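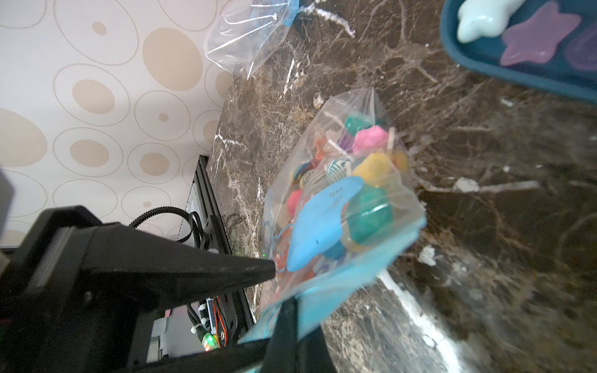
Pierina Bassi wrote, after trying the first upload, that a tempo figure printed on a promo sheet is a sales claim and should be filed with the adjectives. She had loaded our table into her DJ software, trusted the tempo column for a warm-up set and spent the evening nudging the pitch fader. The column has been renamed since then. It used to be called tempo and is now called tempo_claimed, and the file you are reading was rewritten to match.

Furow: promo sheets and audio measurements for club releases
README, revised August 9, 2025

What is in it

Furow pairs the text of dance music promo sheets with measurements taken from the tracks they promote. There are 300 releases, nearly all house, tech house and trance, with a tail of things the labels called "electro" for want of a better word. Each release has one row in releases.csv and one or more rows in versions.csv (radio edit, extended mix, dub, remixes). The promo text sits in the folder called sheets, one plain text file per release, spelling mistakes included.

No audio is supplied. We don't own it and neither do most of the people who sent it to us.

Why we made it

Mostly to check a suspicion. Tuncay Tatlı had been given a genre tagger to review which scored very well on its maker's own test set, and he thought it was reading the release notes and paying little attention to the sound. To find out you need the notes and the sound described separately, by different hands. We couldn't find a set that kept them apart, so we put one together from the promo inboxes of Drudavgate, a small digital label, and Grukero, a mailing service that sends new releases to DJs.

Whether the suspicion was right is still open. A tagger trained on our sheets alone guesses the label's own genre tag quite well. That may only mean that whoever writes the sheet also picks the tag.

Fields in releases.csv

release_id: our own number. It has nothing to do with catalogue numbers.
artist_line: the artist credit exactly as sent. "Feat.", "ft" and "with" have been left alone.
label_name: as sent. Sub-labels are not folded into their parents.
genre_claimed: the tag chosen by the label. Please do not use it as ground truth for anything.
tempo_claimed: from the promo sheet, where there was one. Often rounded, sometimes plainly copied from the previous release.
key_claimed: the same, with less excuse.
vocal_credit: yes, no or unclear. Sample pack vocals are often given a singer's name, and we had no way of checking.
sheet_file: the name of the matching text file.

Fields in versions.csv

version_id: release number plus a letter.
version_name: as sent.
tempo_measured: tapped by hand against a metronome, then checked with software. Where the two disagreed the hand tap won, because the software kept halving anything with a busy percussion loop.
key_heard: one listener's opinion, in Camelot notation.
intro_beats: beats before the first bassline. Useful for mixing and tedious to collect.
energy: a score from 1 to 5. See the warnings.
listener: initials of whoever did the row.

How it was collected

The sheets arrived by email between the start of the year and the end of May. Alper Aksoy exported them, stripped out the tracking links and removed private email addresses and phone numbers. He left in the DJ feedback quotes that labels like to paste at the bottom, and then took them out again when it became clear that many of those DJs had never agreed to be quoted anywhere, let alone in a data file. If you have a copy from before that change, please delete it.

Listening was shared between Alper Aksoy, Dilek Gündoğdu and Duygu Toprak. Listeners did not see the promo sheets for the releases they were given. That was the rule, at any rate. They did see the file names, and a file name ending in "Peak Time Mix" tells you what somebody would like you to hear.

A check on the listening

We took 100 versions and had a second person do them again without seeing the first set of answers. Tempo agreed every time after rounding, which is the least one could ask. Key is a different story. Relative major and minor were swapped so often that we suggest treating them as one value. Dilek thinks that asking for the key of a track made of a kick drum, a filter sweep and one repeated word is a silly question, and she has marked those rows as unclear. The other listeners put down a guess. You will therefore find more unclear keys under her initials, and it would be a mistake to read that as poorer work.

Energy barely agreed at all.

Warnings

The energy score should probably not exist. It was asked for by Kaplan, who run a playlist service and paid for some of the listening hours, and it is here because it was part of that arrangement. We had a page of guidance for it, with sample tracks at each level, and the listeners drifted away from it at different speeds. Duygu scored lower in the morning. Nothing in the set should be sold to anyone as a measure of how a dance floor will respond, and we would be glad if people stopped asking us to add one.

The set is lopsided. Two sources supplied all of it, and both of them deal with European labels working in English. Sheets in other languages were too few to be of use and were dropped. Drum and bass is missing. So is nearly everything that sells on vinyl only, as those labels hardly ever send a sheet.

Promo text is not criticism. Every release is massive, every singer is on top form and every remixer has delivered. If you train a sentiment model on the sheets it will learn that all records are good. We mention it because somebody did it and sent us the results.

A few of the later sheets read as if they had been written by software. We have not tried to mark them. The detectors we looked at also flagged older sheets we know were typed by a tired label manager, and the difference in style is smaller than either party would like.

Suggested splits

There is a file called split.csv, which keeps all releases by the same artist on one side of the line. Use it, or something like it. With a random split the same remixer turns up in training and in testing, usually with the same paragraph of biography, and your numbers will look lovely for no good reason. The test side holds back 30 releases chosen by Tuncay, who leaned towards awkward ones. Scores on it will be lower than you want.

Things we have been asked

Can you supply the audio? No.

Can you add streaming counts? We looked. Counts for small labels jump about in ways that made us doubt them, and we didn't care to publish figures we could not stand behind.

Is tempo_measured safe to use for beat matching? For most versions. Anything with a live drummer or an old disco sample drifts by a small amount, and one number can't tell you that. Pierina's advice was to use your ears, and we have nothing better.

Known faults

Some accented letters in artist_line were damaged in the export. We have mended the ones we spotted.
Several dubs are listed as instrumentals, following the labels.
intro_beats is blank wherever the bassline starts on the first beat. It ought to be zero. Fixing it is on the list.
Remix credits in the sheets and in version_name do not always match. We kept both.

Terms

The tables may be used and changed for research and teaching, with credit to Furow. The sheets belong to the labels that wrote them and are included with permission from Drudavgate and Grukero, for study only. A label that wants its text removed should write to Alper, quoting the release_id. Removal can take up to 30 days, since he does it by hand.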